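Against the Mixed Tray

Most advice on clearing a desk begins with containers. Buy a set, label each one, assign a category. I think this is the wrong order, and that the open tray in the middle of the table does more harm than the clutter it is meant to hold.

The mechanism is simple. A tray without a lid or dividers accepts anything smaller than itself. Its capacity is set by its walls, and its contents are set by whatever was in hand at the time. When I inventoried the study in our house on Kanlow Street last November, one shallow tray held 44 items. I could assign a use to 19 of them.
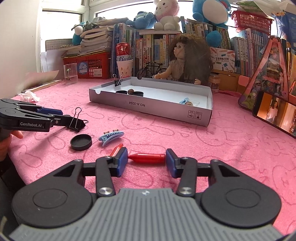

Sorting should be done by frequency of use first and by type second. An item used daily belongs within reach, on a bare surface. An item used twice a year belongs in a closed box on a shelf. The mixed tray ignores both rules. A white cardboard one can take in two round black containers, an acorn-like nut and a light blue hair clip with beads, while a binder clip bites its rim and another lies out on the pink cloth. The binder clips are one category in several locations, and the tray is one location with several categories. A marker with its cap off on the same cloth has a more urgent claim on attention than anything in the tray.

The usual defense is that a tray is temporary. In my experience the holding period is indefinite unless a limit is set in advance. Mine is a week. On Saturday the tray is emptied onto the table, each item is placed or discarded, and the tray goes back in the closet.

Display objects need a separate rule. Dolls, models and cups with faces on them are not clutter if they have a fixed position, but they should not share a surface with work. A shelf 700 millimeters long is enough for most collections. Measure the wall before cutting the board.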